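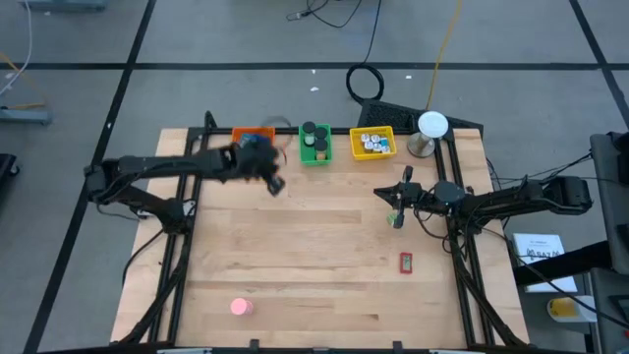
Thérèse Lemieux replied that a dull patch on an oiled top is nearly always old wax, and that fresh oil won't soak in until the wax is gone.

Ticket: Erkico hard oil, patchy sheen on blond wood
Opened by: Ansel Brannigan
Status: solved

Sat 23 March
Thanks, Thérèse, great tip! I'd put on two coats of Erkico back in February and the sheen still came out uneven, shiny in some places and flat in others. I had been blaming the oil. Then I remembered the Beaudoin paste wax I used to rub on every time the top looked tired. Years of it, probably.

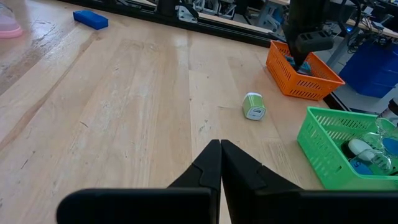 Glossy in places, scuffed and smudged toward the left.

What I tried first, on an offcut from the same batch:
Warm water and dish soap: no change.
Mineral spirits on a white pad, wiped off with a clean rag: the rag came up yellow. Wax, and plenty of it!
Water drop test afterward: the drop spread and darkened the wood, where before it just sat there in a bead.

Second update
Sanded the offcut at 15 strokes per strip, wiped it down, then one thin coat of oil. Wow. Completely even, and the grain has come up beautifully. I went over half of it with 600 grit and the other half with 700 from the Gakent assortment — couldn't tell them apart, so 600 it is.

Question for Thérèse: how long between coats in a cool shop? The can says 5 hours and mine still felt tacky.

Thérèse Lemieux: Leave it overnight. Tacky means too much oil, so buff off whatever hasn't soaked in and go thinner next time. Keep the wax in the cupboard.

Ansel Brannigan: Overnight worked on the offcut. Starting on the real thing next weekend, can't wait! Please close.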